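Faut-il vraiment cirer une sculpture tous les ans ? 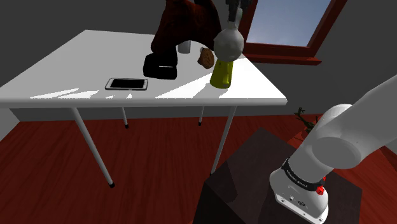 Tête de cheval brun-rouge sur table blanche, image de synthèse.

Posté par flakik_55, le 2018-11-24

Bonjour, j'ai acheté à un vide-grenier de Tinddale une petite statue en bois foncé. Le vendeur m'a juré qu'il fallait la cirer chaque année au mois de mars, avec la pâte Macedo et surtout pas une autre. Le pot coûte 14 euros. Je veux bien, mais mon père avait des bois sculptés partout et je ne l'ai jamais vu sortir un chiffon. C'est utile ou c'est pour vendre des pots ?

evmont288
C'est pour vendre des pots. Le bois fini et gardé à l'intérieur ne réclame pas grand-chose. Ce qui l'abîme, c'est le radiateur juste à côté, le plein soleil et les changements brusques d'humidité, et aucune cire ne règle ça. Passez un pinceau souple et sec dans les creux quand la poussière se voit. Si la surface devient vraiment terne, une couche très mince de cire incolore, essuyée au bout de quelques minutes - et essayez d'abord sous le socle. J'ai récupéré une pièce qui avait reçu 3 couches par an : tout était collant, avec de la crasse prise dedans. J'ai mis des semaines à la nettoyer. Quant au mois de mars, je serais curieux de savoir d'où ça sort.

tournevis
moi je mets de l'huile d'olive et ça brille très bien

evmont288
Ça brille, puis ça poisse et ça finit par sentir le rance. À éviter, surtout dans les détails sculptés.

pâte_à_bois
D'accord avec evmont288, à une réserve près : personne ici ne sait quelle finition vous avez. Si c'est verni, la cire reste dessus et ne nourrit rien du tout (d'ailleurs « nourrir le bois », j'attends toujours qu'on m'explique). Une goutte d'eau dans un coin caché donne une idée : si elle perle, ne touchez à rien. Et vérifiez que c'est bien du bois, on trouve beaucoup de résine teintée dans les vide-greniers.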